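Evening Courses > Library Skills > Handouts > Week 4, The reading table

Print this page | E-mail this page

WEEK 4: THE READING TABLE
Notes from the August session, Flurthorpe, room 413. Typed up fast, see me if something makes no sense. K. Kuusisto

Recap from last time: shelf = storage, table = invitation. People walk past a shelf. They stop at a table if there's one book standing up and facing them. So tonight is all about the one book.

1. Choosing the lead book

Strong color, big author name. Has to read from the door. Check this by going to the door, don't guess from your chair.

We used the Hilary Mantel, The Giant, O'Brien. Bright pink, black animal shape on the cover, name in large letters across the top. Good against a honey-colored wood top. A brown or cream cover on the same table would sink.

Prize line under the name is small. Fine. Nobody reads it at the door, they read it once they have picked the book up. 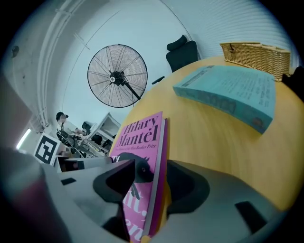 Stand it upright, lean it back a little. Bolt upright looks stiff and falls over when the table is bumped. Too far back and the cover catches the ceiling light. Try it both ways before you settle.

Which way does it face? Toward the people coming in, so often at an angle to the table edge. On a round table there's no front, you have to pick one. Pick it and then set everything else to it.

2. Supporting items

Flat, lower, quieter color. Ours was the thick teal one, laid on the diagonal. Pink/teal is a strong pair but the teal is pale enough to stay behind. Don't line it up square with anything on a round top, it looks like somebody forgot it there.

Then one thing that isn't for reading. Wicker basket with the lid shut. Gives some texture and you can keep slips and pencils in one like that. Lid stays DOWN when the room is open.

Keep the supporting stuff to the far side. Lead book nearest the reader, clear wood in between. Ville asked how much clear wood: a hand's width at least, more if you have it.

3. Seating

Pull the chair in or take it out. A tall black office chair behind a display reads as "someone's desk" and people won't touch the books. At Skernell they swapped theirs for a low stool, and loans from the table went from 19 to 100 over the term. (Other things changed too, so dont quote me on the stool.)

Window side: half close the blinds in the afternoon. Pink fades. Rotate the lead book every two weeks whatever the weather. 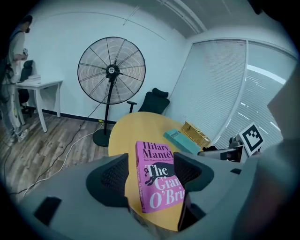 4. Handling

- Hold by the sides, lower half, flat pressure. Never pull by the top of the spine.
- Set the bottom edge down first, then tilt.
- Dry hands. Coffee goes on the windowsill, not the table.
- Swapping the lead book: new one in your other hand before the old one comes off. An empty spot looks like closing time.

5. For next week

Set up one table at home or at work. One lead, one flat, one non-book. Sketch it, note which way the lead faces and why. Bring the skecth, it doesn't need to be pretty. Also read the Koskela chapter on shelf signs, first half only.

Comments (3)

Paavo Lindqvist: Tried this on our hall table with a yellow cookbook. My wife has moved it twice. Does a fruit bowl count as the non-book?

K. Kuusisto: Yes if there's no fruit touching the books.

Oona Leinonen: I missed the part about blinds, is it two weeks for every color or just the pinks and reds? We have a north window.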